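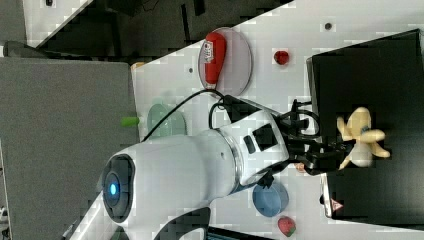 Where Do Soft Toys Go? Second-hand Plush in Wollside

Project report by Seul-gi Wi
Supervisor: Lorraine Doolan

1. Background

Op shops in Wollside receive a lot of soft toys. Many are in good condition, but they sell slowly and take up a lot of space for what they bring in. I worked Saturday shifts at the Sheehan Street op shop before starting this course, and the soft toy bin was always the fullest one in the sorting room. I wanted to find out what share of donated soft toys is sold, what happens to the rest, and whether the type of toy makes a difference.

Most of the reading I found on textile donations covers clothing. Soft toys are usually counted under "other textiles" or "household goods", so there was little to compare my results with. The project is small and local and should be read that way.

2. Method

I collected records at 3 shops: Sheehan Street, Prella Road and the Rimico arcade shop. Sorting staff at each shop filled in a tally sheet whenever a bag or box of toys was opened. The sheet had columns for type (bear, other animal, food or object, character, unknown), size (small, medium, large), condition (A, B or C) and first decision (shelf, hold, pass on, bin).

Condition A meant clean with no damage. Condition B meant a mark, a loose seam or a missing tag. Condition C meant torn, badly stained, smelly or leaking stuffing.

Toys sent to the shelf were given a coloured dot showing the week they went out. At the end of each week I went through the shelves and recorded which colours were left. Anything still there after four weeks was treated as unsold, in line with the shops' own rule.

My plan was to log 2,000 toys. Recording began in July. I ended up with 1,759 usable entries. The main loss was at Prella Road, where a folder of tally sheets was thrown out with the cardboard. A smaller number of entries had no condition marked and I left them out.

3. Results

3.1 First decision

More than half of the toys logged went to the shelf. The next largest group was passed on, mostly to an animal shelter that uses them as bedding and chew toys. The hold group was small and was nearly all Christmas and Easter stock. The bin group was mainly condition C, but it also included some clean toys with hard plastic eyes that were coming away, as staff did not want to risk them going to a small child.

3.2 Type

Bears were the most commonly donated type at every shop and the slowest to sell. This surprised the staff less than it surprised me. Large bears with a satin heart or a date stitched on the foot hardly moved at all.

The food and object group was the smallest, and it sold fastest. It took in fruit, slices of toast, clouds, a cactus and similar toys. The manager at the arcade shop said these were bought mostly by teenagers and by adults looking for a desk ornament, and not many by parents. I did not record who bought what, so I can't confirm this from my data.

Character toys depended on the character. Older ones sometimes sold on the first day and sometimes stayed the full four weeks.

3.3 Size

Small toys sold better than medium ones, and medium better than large. Price probably plays a part. All three shops charge by size, and a large toy costs four times as much as a small one.

3.4 Display

This was not in the original plan. Partway through, the arcade shop moved its soft toys out of a deep wire bin and onto a low shelf beside the books. Sales went up in the following weeks – mostly small toys that had been sinking to the bottom of the bin. The school holidays fell in the same period, so I can't say how much of the rise came from the shelf.

4. Discussion

The type of toy mattered more than I had expected, and condition mattered less. A condition B toy in the food and object group was more likely to sell than a condition A bear. Sorting staff currently decide almost entirely on condition. If space is short, it would make sense to look at type as well and send some of the clean bears straight to the shelter or to another shop.

There are a few problems with the data. Staff did not always agree on the line between B and C. I tested this by asking two sorters at Sheehan Street to grade the same box separately, and they differed on several toys. The "unknown" type was also used more at the end of a shift than at the start. Some dots fell off, and a toy without a dot was counted as sold when it may have just been moved.

If I did this again I would use a swing tag and keep a copy of every sheet at home.

5. Recommendations

– Replace deep bins with low shelves where there is room.
– Limit the number of large bears on display at one time.
– Check eyes and noses before grading anything else.
– Keep one tally sheet going for a week every few months so the shops can see if donations are changing.

6. Acknowledgements

Thank you to the sorting staff at all three shops, and to Lorraine Doolan for reading two drafts of the results section. The blank tally sheet is in Appendix A and the weekly totals are in Appendix B.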